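# Setting up bin regions in Cinley for a two-arm kitting cell

If you have followed along this far, you already have Cinley talking to both arms, and now comes the part I enjoy most — telling the planner where things live. Give every bin its own region, and give the tray one too. I like plain names such as `left_rear` and `right_front`, as you will be reading them in logs for weeks!

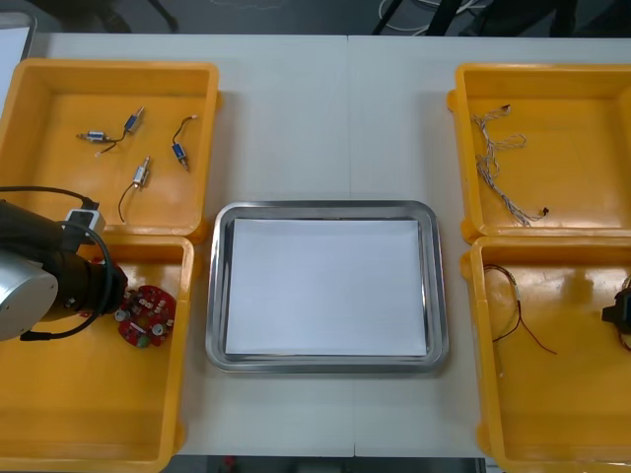

Open `regions.yaml` and set `owner` for each bin to the arm on that side. Leave the tray as `shared`, so the planner makes one arm wait while the other is over it.

Next, the perception settings. Round boards are easy on the segmenter, but loose wires are thin and tangled and like to come back as six little pieces, so be generous here:

- `max_points: 2,000`
- `merge_fragments: true`
- `grasp_target: connector` for anything with leads

Save, reload, and run a dry plan before you let anything move.

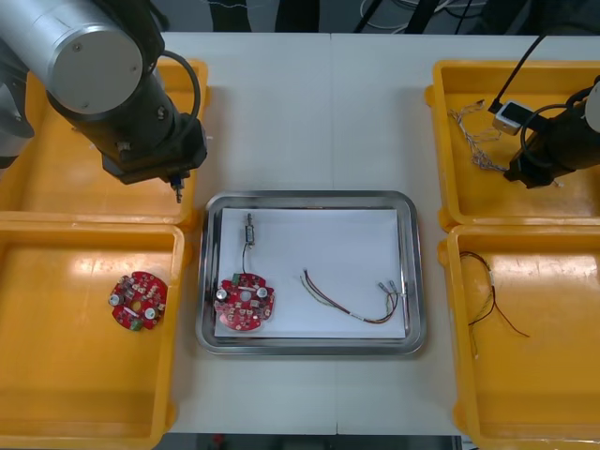
## If the planner stalls

Look for error 66 in the log. It means both arms asked for the tray at once, and raising `wait_timeout` a little usually clears it.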